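## Wrist camera or fixed camera for policies that handle clear plastic bags?

**Fatima Amadi**, September 17, 2018

We're training a two-arm policy by imitation to put folded cloth into a clear plastic bag. The data set is 2460 demonstrations, with one fixed view of the table and one camera at each wrist. Evaluation is 39 trials per condition, with the same start positions for each.

With all cameras on, 31 trials succeed. With the wrist views masked at test time, 28 succeed. I had expected a much larger drop. Is it fair to report that the wrist cameras contribute little? The draft currently says so, and my co-author at Gindport disagrees.

---

**nenus_bench**

Just drop the wrist cameras. Fewer cables and less data to store. We run fixed only and it's fine for boxes.

---

**Okoro**

No, for two separate reasons.

First, the sample. A gap of three trials out of 39 is well inside what you would get by running the same policy twice. Give the interval for each condition. If the start positions really match, compare trial by trial and list the pairs where only one condition succeeded. That is a stronger test than comparing two totals.

Second, masking at test time measures how a policy trained on all views behaves when some go missing. It doesn't measure what those views are worth in training. Train a fixed-only policy from scratch on the same 2460 demonstrations, use more than one seed, and report both results under different names. We call them "masked" and "retrained" in the Hekside notes, but any labels will do if they're defined.

I would also score the task in stages: film gripped, bag opened, cloth inside, grippers clear. A single pass/fail hides where each camera matters. Film is awkward in both views. The fixed camera gives you the outline of the bag and both arms, but glare and the arms themselves hide the contact point. At the wrist you get creases and edges close up, and often very little of the rest of the table – which makes the view hard to use alone.
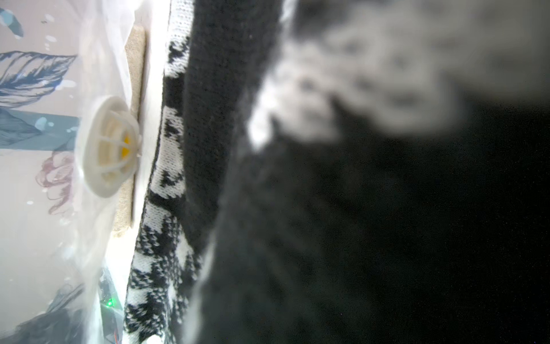
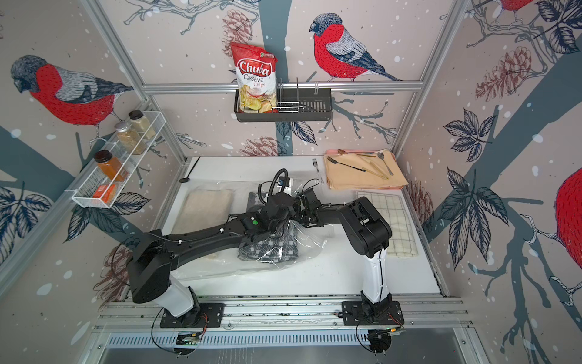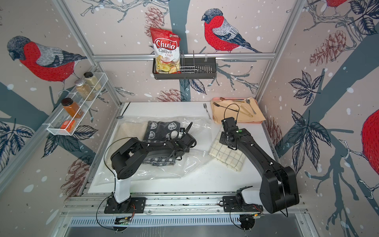
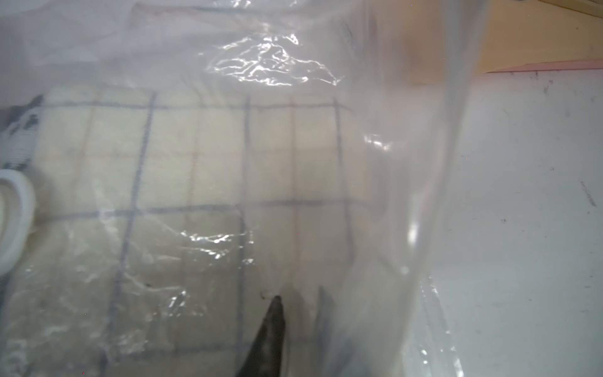

*Clear plastic on the two-arm bench. First and fourth: wrist-level views. Second and third: fixed view of the table.*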